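The Jutov rig had two leader arms and a foot pedal. The pedal started and stopped the recording. The leader arms were the same length as the ones on the table, and whatever the operator did with them the follower arms did, 40 milliseconds later by the manual and somewhat more on a bad day.

Ines had been hired to operate it on a Wednesday and by the afternoon had learned the important rule, which was written on tape along the monitor: CLOSE MEANS CLOSED. An episode counted if the oven door finished flush with the body. An episode with a gap of a finger's width did not count, and had to be marked with a double press of the pedal. The review desk at Veltedden checked every file. They sent back the ones she had marked wrong, with a timestamp and no message.

Her quota for the shift was 131. The door task ran first. Right gripper under the door, lift, follow the arc, push. The left arm had no part in it, but it had to be held somewhere, and the somewhere was recorded too.
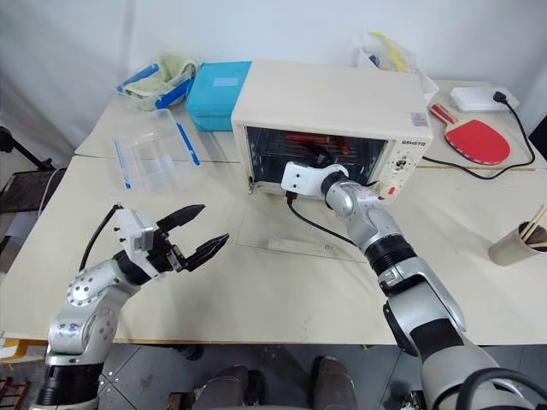
THE LEFT ARM
By Seo-ah Pyo
Fiction

She kept the left gripper open and pointed inward over the table. Cedel, who ran the station before her, had kept it lower. She knew this from the playback files. The task folder held 1381 episodes under his operator number, and new hires were told to watch the first 19.

She watched more than that. His door closings were not fast. He came in at the lower front of the oven, stopped, corrected by a few millimeters, and went on. The correction was present in every file, including those where the approach had been good to start with. At Veltedden they called this a signature and did not like it. A policy trained on his data would stop in front of the door too, for no reason it could use.

"You'll have one," said Lindqvist, the shift lead. "Everybody does. Ask for your plots at the end of the month."

"What do I do about it?"

"Vary your approach. Come from the right sometimes. Change your speed. If you feel yourself getting comfortable, move the oven."

She moved the oven. Between episodes 40 and 41 she turned it a few degrees and entered the change in the log. Between 60 and 61 she turned it back. The joint temperatures were normal. At 3:15 the right wrist reported a torque warning, and she released the leader arm, waited for the light, and homed both sides.

During the homing cycle she looked at the left arm. It rose, folded, and extended again to its start position. She took hold of the leader and brought the gripper to where she liked it.

The plots came in April. Lindqvist put them on the large monitor. The right arm traces made a wide, untidy bundle, which was the result he wanted. He said so. Then he opened the left.

The left arm had 800 traces, and they all did the same thing. As the door began to rise, the gripper drifted toward the oven, held there while the right arm pushed, and drifted back when the door was flush. The travel was small. She had never seen it on playback because she had never been looking there.

"Were you planning to catch it?" Lindqvist asked.

"Catch what?"

"The door. The oven. I don't know. It looks like a spotter's hand."

She said she had not been planning anything. He zoomed in and measured the drift, wrote the figure in the report, and asked whether she could hold still. She said she could. He thought about it with the cursor resting on the bundle.

"Cedel's is flat," he said. "I'll ask Veltedden which one they want."

The answer took two days. It was one line, forwarded without a greeting: trained on both sets, second set retained, operator to continue as before.

She read it standing at the rig. Then she sat down, took a leader in each hand, and pressed the pedal. The right arm went in under the door. She watched the left one for the whole episode, and it did not move at all. She pressed the pedal twice, reset the door, and started again.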